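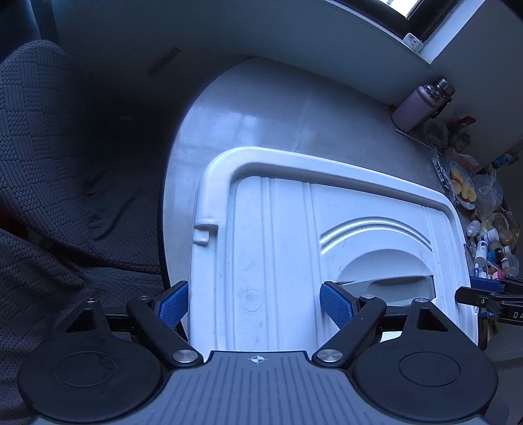
Utility Corner: Lid and Surroundings

Gallery notes by Rogelio Estrella for the Flarnley apartment inventory. Entries cover the parts of the utility corner that get handled most, with remarks on fit and cleaning.

1. White plastic lid
Raised rounded rim, vertical molded ridges, small rectangular tab on the left side. The hand-grip slot is recessed under an embossed arch. Lint and soap film collect between ridges of this type; a soft brush along the grooves clears them faster than a cloth. Do not lift by the tab.

2. Rounded white top under the lid
The curved edge has no flat shelf, so small items set on it slide toward the wall. Wipe with a damp cloth and mild soap. No scouring powder.

3. Dark gray knitted blanket
Checkerboard texture. Draped in folds to the left of the lid. Wash cold in a mesh bag, 20 minutes, low spin. Dry flat. The knit stretches if hung by one corner.

4. Countertop, right side
Lavender insulated bottle with a silver metal cap, a blue-patterned plate with yellow food pieces, plastic bags, small bottles and tubes. Food and cleaning products are to be stored separately: plates go back to the kitchen, tubes and bottles go in the Safavi bin on the lower shelf.

5. Window and wall
Dark window frame, small white latch at the lower sill. Wall finish is pale gray. Touch-up paint is kept in the hall closet, 2 cans, both labeled on the lid. Next repaint of the corner is planned for April.

Inventory sheets for the kitchen and hall are filed under Inarton.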